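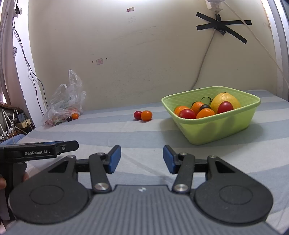
A striped tablecloth, with the gripper open.

Opinion
February 16, 2019

The private lives of actors have always drawn public interest, and it would be idle to pretend otherwise. What has changed is the speed at which a family disagreement becomes a national entertainment, and the part played by those of us who publish and read about it.

The recent coverage of two performers in the television serial Skatari is a case in point. Their separation was announced in August in a statement of six lines, which asked for privacy on behalf of their children. Within a day, the celebrity site Prothero had carried 189 items on the subject. One of them, a short piece on who had kept the family dog, attracted 3353 comments before it was closed.

It is sometimes argued that those who seek publicity for their work must accept it in every other part of their lives. This newspaper does not share that view. An actor who gives an interview to promote a series has agreed to discuss the series. The children of that actor have agreed to nothing at all, and their names and school arrangements should not have appeared anywhere.

There are, of course, matters on which the public is entitled to be informed. Where a performer is accused of a crime, or has misled the charities to which he lends his name, reporting is proper and often necessary. A dispute over weekend visits falls well outside that category – however many readers it may bring.

Fodico, the company that produces the serial, must also bear some responsibility. Its publicity office continued to issue photographs of the couple together for two months after the announcement, and its trailer for the new series made plain use of the gossip.

The Dalix awards have asked accredited reporters to confine their questions on the red carpet to the nominated work. Editors should accept that request, and should apply the same rule to the parties held afterwards.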